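Keeping a Writing Table in Working Order: Household Tips for People Who Write at Home
By Keegan Hapeta
January 12, 2023

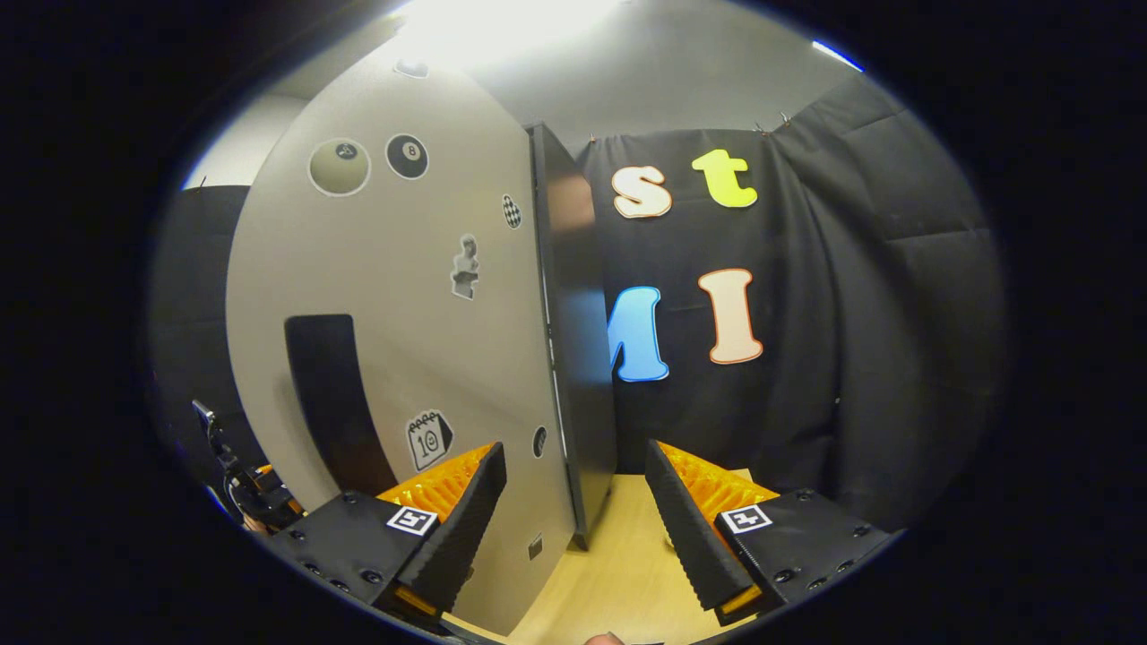
Pale wood and a touch of orange.

I have been writing stories at home for a long time now, mostly short ones, mostly at a table that has to be something else by dinner. Over the years I've picked up a fair number of small household habits that keep the paper, the pens and the furniture in decent shape, and since I get letters asking about this more often than I get letters about the stories (which is fine, I like the letters), I thought I would put them all on one page. Some are mine, some were my aunt's, and a couple came from readers. Help yourself to whichever ones suit your house.

Stopping the wobble

A table that rocks will wear on you faster than a bad chapter. Before you fold up a beer mat, turn the table over, or get somebody to help you turn it over, and check the bolts where the legs meet the frame. Mine loosen every winter when the heat comes on. Tighten each one a little, go around again, and then tighten them fully with the table standing on its feet. If it still rocks after that, glue a circle of cork to the short leg. Wine corks sliced with a bread knife work beautifully, and you can sand them down if you overshoot. I overshot.

Ink on wood

If you write with a fountain pen, you will sooner or later get ink on the table. Blot, don't wipe. Press a folded paper towel straight down, lift, turn to a clean bit, and press again until nothing more comes up. On a sealed surface a damp cloth with a drop of dish soap usually takes care of what's left. On bare wood it's harder, and I have had some luck with a paste of baking soda and water left on for a few minutes and then wiped off gently, always trying a hidden spot first. Please don't go at it with bleach. My aunt did, on a perfectly nice sideboard, and we all had to look at the white patch at Christmas for years.

Under my own pages I keep a sheet of thick felt cut to the size of an open notebook. It catches drips, it's kind to the wrists, and it goes in the wash on cold.

Ink on clothes

Cuffs are the usual victims. Run cold water through from the back of the fabric, so you push the ink out the way it came in, and keep going longer than you think you need to. Then work in a little liquid laundry soap and let it sit for an hour before washing. For ballpoint, rubbing alcohol on a cotton ball is better than water, with an old towel underneath to take up the color. Don't put anything in the dryer until you're sure the mark is gone, since the heat sets it for good.

Pens that have dried up

I can't bear to throw out a pen. For a fountain pen that has been sitting in a drawer, take it apart and leave the nib section in a mug of cool water overnight. Change the water in the morning and do it again if it still runs blue. Dry it nib down on a bit of kitchen paper. Hot water can warp the plastic feed, so resist the kettle. I brought back a Castaño this way that had been lost behind a radiator, and it's the one I use for first drafts now - a bit scratchy on the upstroke, but I've grown fond of that.

Ballpoints often only need warming. Roll the pen between your palms for a minute and scribble circles on the sole of a rubber shoe, or on an eraser if you're wearing slippers like a sensible person.

Somewhere to put the notebooks

Notebooks like what people like: dry, not too hot, and out of the direct sun. Mine lived on top of the refrigerator for a while because it was handy, and the covers curled up like old toast. They're on a low shelf in the hallway now, standing upright and snug enough not to lean. If yours have already curled, put them under a stack of heavy cookbooks for a week or two with a sheet of baking parchment between each one.

I number mine on the spine with a strip of masking tape and a laundry marker. I'm up to 73, and I can put my hand on any of them in the dark. The Drustevis ones with the cloth spine don't hold tape well, so for those I tie a luggage tag to the ribbon. On the inside cover of every notebook I write the month I started it and a line or two about what's in there, even if all it says is "May, the goat story, mostly no good." You'd be surprised how often I go looking for the goat story.

Clearing away before supper

If your writing table is also your eating table, get yourself a tray with a lip. Everything that belongs to the work goes on it: the notebook, the pens, the reading glasses, the mug of cold tea you mean to finish. When it's time to eat, the whole lot lifts up in one go and sits on top of the bookcase, and the next morning it comes down in the same order. I used to pile things up by hand and lose my place every time. A baking sheet does very well if you haven't got a tray, though it does announce itself if you bump it.

For loose pages, use a wide rubber band with a piece of cardboard at the back. Paper clips leave rust marks if there's any damp about, and those big spring clips will dent anything you'd like to keep.

Index cards

I plan longer pieces on index cards and I buy them in packs of 300, which sounds like a great many until you begin moving scenes around. An old recipe box is the best home for them. You can cut dividers from cereal boxes, printed side in, with a little tab left sticking up. For laying them out, I use the ironing board, lowered to sitting height. It's long and narrow and just right for a story that goes in a line, and the padded cover stops the cards sliding off when the cat comes by.

If you like to pin yours to the wall, try a length of kitchen string and some clothespins before you commit to a corkboard. It costs next to nothing and leaves two small holes.

Light and a warm lap

Put the lamp on the side opposite your writing hand, so you aren't working in your own shadow. I'm left-handed, so mine stands on the right, a Grotavell with a bendy neck that I found at a yard sale for $6 and rewired. (If you aren't comfortable with wiring, take it to someone who is.) Dust the bulb now and then, with the lamp off and cooled down. I didn't do it for the longest time and thought my eyes were going.

In cold weather, a pillowcase filled with dry rice and tied shut makes a lovely lap warmer. Heat it in the microwave in short bursts, checking in between, and leave a cup of water in there with it so the rice doesn't scorch.

Keeping the old drafts

My advice is to keep more than you think and store it better than you do. Take out the staples and clips, lay the pages flat in a lidded box, and put the box in a bedroom closet. Attics get too hot and basements too damp. A few silica packets saved from shoe boxes are worth tossing in. I had a story of 112 pages go through a wet spring in the basement, and I dried it a few sheets at a time on the cake racks with a fan going at the other end of the kitchen. It came out wavy but readable, all but the middle section, and I rewrote that from memory and like it a good deal better.

One more, from a reader

A kind woman wrote to me that she keeps her pencil shavings in a jar and uses them to start the woodstove. I have tried it and they catch very nicely. She sharpens with a Stater, the old sort you clamp to the edge of a shelf, and says to tap a little candle wax onto the screw if the clamp squeaks. I don't have a clamp sharpener myself, but I've used the wax on a sticking drawer since, rubbed along both runners, and the drawer hasn't stuck all month.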